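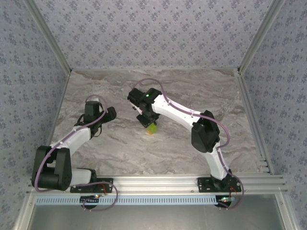

Interiors, Term 2 -- Handout 7: Pattern and Scale

Right, this is the handout I promised on small prints, and it follows on from the session where we all got a bit lost in the Plincombe sample books. Read it before you start your board, please, and bring a pencil, as I've left plenty of room for scribbling.

I want to start with the word "ditsy". It sounds like something I made up but it's a proper trade word, and it means a small scattered print, usually flowers, with no obvious up or down. Get close and you see leaves and stems. Walk to the other side of the room and the whole lot melts into one soft colour. That melting is what you're paying for! When I papered my own back bedroom (a ditsy called Inga, dark sprigs on cream) I chose it from a scrap the size of a postcard, and once it was up it looked far greyer than I'd bargained for. So my first rule is to pin up the biggest sample you can get and look at it from the doorway.

Some words you'll need

Repeat: the distance down the roll before the pattern starts again. It's printed on the label.
Straight match: the pattern lines up across the join at the same height.
Half drop: the next length moves down by half a repeat. More waste, but it hides the joins nicely.
Ground: the background colour. Students always forget the ground and talk about the flowers, and the ground is most of the wall.

Putting a busy wall with a busy floor

People get nervous here and I do understand. My view is that two patterns get on well if they move differently. A little print is regular, it ticks along. Marble and marble-look floors wander about, with veins going off in long lazy curves. Where I'd worry is a tiny floral above a tiny mosaic, because then your eye has nowhere to sit down. Keep the colours in the same family too -- greys with greys, and watch whether they lean blue or brown. Grey is a terrible fibber under a warm bulb.

We saw this at the Pludthorpe tea room, if you came on the June visit. The front room worked beautifully and the passage didn't, and it was the same paper in both! The passage had yellow lamps. I went back at 4 p.m. with them switched off and it looked lovely.

Sums, briefly

Say your wall is 1000 mm wide and your board is drawn at one to ten. Your wall is then 100 mm on paper, and the print has to shrink by the same amount. Every year someone sticks full-size wallpaper on a scale drawing and ends up with daisies as big as dinner plates. Photocopy it down first.

For next time

One wall, one floor, one trim, all stuck on the same card. Write the repeat next to the paper and tell me which match it is. If you're stuck for samples, the Gresulside box is in the cupboard by the sink, and do put things back in the right sleeves -- it took me ages to sort out.

79 shares
4 comments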